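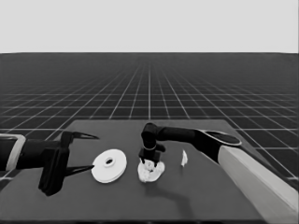
A gray tabletop on a gridded plane, rendered in grayscale.

The showroom without a shop

Somewhere between the second and third "lifestyle view," I stopped believing in the table. It was on the website of Plekance, a furniture seller whose oak dining table costs 2,000 dollars and can be looked at from any angle you like. You can spin it, drop it into a loft, drop it into a farmhouse. What you can't do is lean on it.

I asked the company where I could see one. The nearest answer was Brultley, 467 miles away, where a partner store had a sample of the leg.

Furniture sellers say buyers have moved on from showrooms. Maybe. Buyers also had little say when the showrooms closed. Rent is expensive and pictures are cheap, and a picture never gets a scratch from somebody's toddler. The saving is real enough - I just haven't seen much of it on the price tag.

Morin, which sells mostly chairs, told me its return rate is low and offered that as proof of happy customers. It also charges 106 dollars to take a chair back, and wants it in the original box. I know people who have kept bad sofas for less.

Then there is Jolivel, the one chain I found still opening stores. Its newest has 50 pieces on the floor, and on the afternoon I went, in June, most of the visitors were doing what people have always done in furniture stores: sitting down, getting up, knocking on things. One couple lay on a bed for so long that I left before they did. The staff let them be.

Would they have bought it from a screen? The trade is sure they would. I'd like to see the numbers, and so far every company I've asked has sent me a brochure instead.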